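Posted 2/16/21 in Home & Hearth, Slow Mornings

My aunt Sachiko Shibata has a rule that laundry gets folded on a bed, never on a table, and never in front of the television. I rolled my eyes at this all through my teens and now of course I do exactly the same (with the television off, even!). A bed gives you room to lay a top out properly, straps up, smooth it with your palms and then bring the hem in.

The quilted peony bedspread has become part of it for me. I paid 3 dollars for it at a church sale one August, and I still think it's the prettiest thing in the house, big red flowers and all. Everything looks nicer spread out on it, even old jeans.
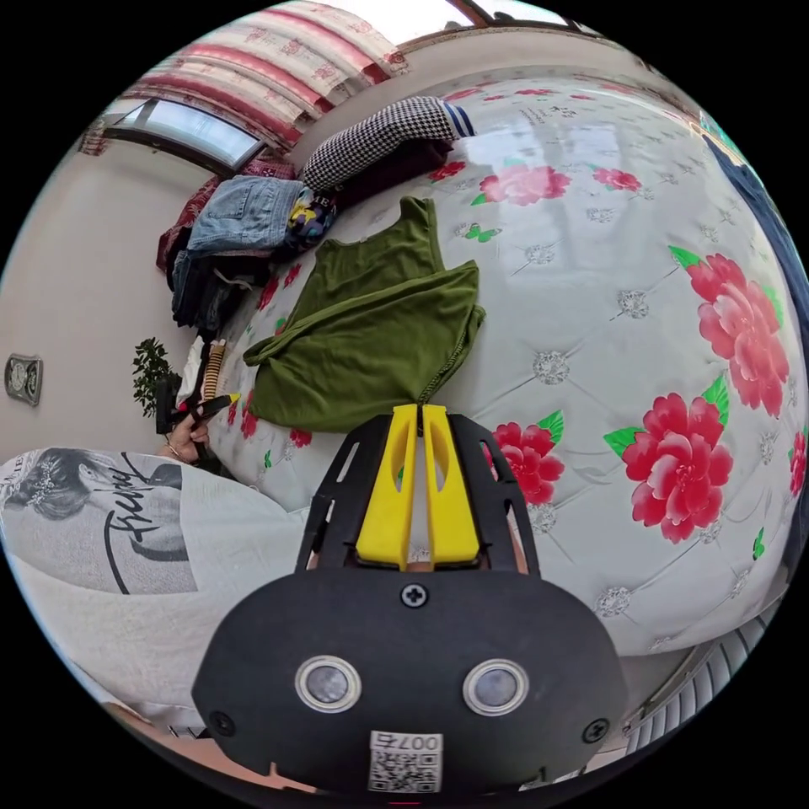 The green top's turn, with the jeans and the houndstooth further up the bed.

I start with the thin summer things and let the heavy ones wait in their pile. Jeans are easy, in half and then in half again, and they make a good base for whatever goes on top. Anything with a drawstring I leave for the end, when my patience is either very good or completely gone. Last week I had a pot of tea going and got through the lot in one sitting, and then I sat there another 12 minutes just enjoying the stacks before I could bring myself to put them in drawers.

Next time I want to tackle the winter scarves, if I can find them all!

Recent posts
A new lamp from Olitz
Soup for a gray afternoon
What I keep in the hall closet
My aunt's button jar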